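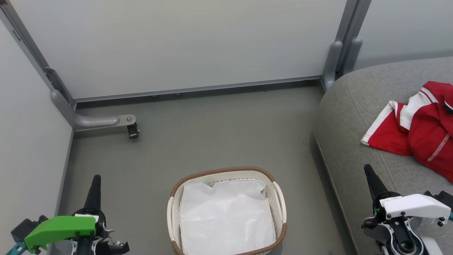
gemuvach-tidy 说明文件

gemuvach-tidy 是 Gemuvach 项目中负责衣物收纳任务的软件包,包含数据读取、动作对齐、策略训练和回放检查四部分。配套数据集叫 Parneo-Laundry,放在同一仓库的 data 目录下,用 git lfs 拉取。只想看数据的人可以跳过安装一节,直接读“数据格式”。

任务内容

双臂机器人把散放在软座上的衣服拿起来,放进地上的篮子。衣服种类、朝向和褶皱程度每条轨迹都不同,篮子的位置在双臂可达范围内变动。任务文本统一写成一句英文指令,存在 instruction 字段,中文版存在 instruction_zh,训练时默认只读英文。

每条轨迹从双臂处于起始位开始,到操作员按下结束键为止。中途放弃的轨迹没有删除,status 字段写 aborted,默认读取时会过滤掉。需要失败数据的话,加参数 --keep-aborted。

数据规模

轨迹总数 3,848 条。其中 400 条划为验证集,其余用于训练。划分按采集场次进行,同一场次的轨迹不会同时出现在两边。划分表是 splits/v2.json,旧的 v1.json 保留是为了复现六月的结果,新实验请不要用。

数据格式

一条轨迹一个 HDF5 文件,主要字段如下:

obs/head_rgb:头部相机图像,JPEG 压缩后逐帧存放
obs/wrist_left_rgb、obs/wrist_right_rgb:左右腕部相机
obs/qpos:双臂关节角,单位弧度
obs/gripper:左右夹爪开合,0 为闭合,1 为全开
action/qpos_target:遥操作端下发的关节目标
action/gripper_target:夹爪目标
meta/timestamp:各路数据的主机时间戳,单位纳秒
meta/status:done 或 aborted

图像和关节数据的时间戳来自同一台主机,但图像有传输延迟。align.py 会以头部相机为基准,给每一帧找最近的关节读数。默认读取的是对齐后的结果,原始时间戳没有改动。如果自己写读取脚本,注意不要按下标直接配对,两者帧率不一样。

安装

需要 Python 3.10 和带 CUDA 的显卡。建议新建虚拟环境。

git lfs pull
pip install -e .
python -m gemuvach_tidy.check_data --root data

check_data 会打开每个文件,检查字段是否齐全、时间戳是否递增。有问题的文件名打印在最后,退出码为 1。机械硬盘上跑得比较慢,可以用 --workers 增加进程。

训练

python -m gemuvach_tidy.train --config configs/base.yaml

base.yaml 里 batch size 是 64,动作块长度和图像分辨率也在这个文件里改。每 1,000 步存一次检查点,旧检查点不会自动清理,磁盘小的机器请自己设 keep_last。断点续训用 --resume,后面跟检查点目录。

数据增强只做了颜色抖动和小幅裁剪。左右翻转请不要打开:翻转图像之后双臂动作也要对调,而两臂的零位标定不对称,目前的代码没有处理这一点。

感知模块

perception 目录下有一个单独的分割模型,输出篮口和衣物两类掩码。策略训练不依赖它,它只用在两处:回放时判断衣物是否进篮,以及规划器给出抓取前的接近点。

已知的几类误检:
1. 篮内有浅色衬布时,衬布容易被标成衣物,篮口掩码随之缺一块。
2. 灰色衣服放在灰色软座上,边缘不稳定,前后帧会跳。
3. 夹爪指尖挡住篮沿时,篮口掩码会断成两段。fill_rim.py 可以补,但遮挡过大时补出来的形状不可靠。

规划与控制

接近段由规划器生成,接触之后交给策略。切换条件是末端到接近点的距离小于 handoff_dist,这个值在 configs/control.yaml 里。调得太大,策略会从没见过的姿态起步;调得太小,规划器会在软座边上反复修正。软座在碰撞模型里按刚性长方体处理,圆角没有建模,所以贴近前沿的目标有时会报无解。遇到这种情况把 seat_margin 调小一档再试。

控制进程和推理进程分开,通过共享内存通信。推理超时的时候控制端保持上一个目标,连续超时三次就停下,需要人工复位。

回放检查

python -m gemuvach_tidy.replay --file 轨迹文件 --no-robot

加 --no-robot 只在屏幕上显示,不连硬件。去掉这个参数会驱动真机,运行前请确认急停可用,并先把双臂移到起始位。

版本记录

v2.1,10月10日:修正右夹爪开合归一化,v2.0 里右侧数值偏小。用 v2.0 训练的模型需要重新训练,或者加 --legacy-gripper 读取。
v2.0:换用按场次的划分表,新增 instruction_zh。
v1:首版,代号 Fjeld。部分旧脚本的文件名里还有 fjeld 字样,功能不受影响。

待办

Grustberg 场地的数据还没有合入,相机外参需要重新标定。
碰撞模型加入软座圆角。
回放工具支持按 status 筛选。

联系

数据问题找 Sunee Intarasuk,或在仓库提 issue,标题请带上轨迹文件名和软件包版本。代码改动请先跑 tests 目录下的测试再提交合并请求。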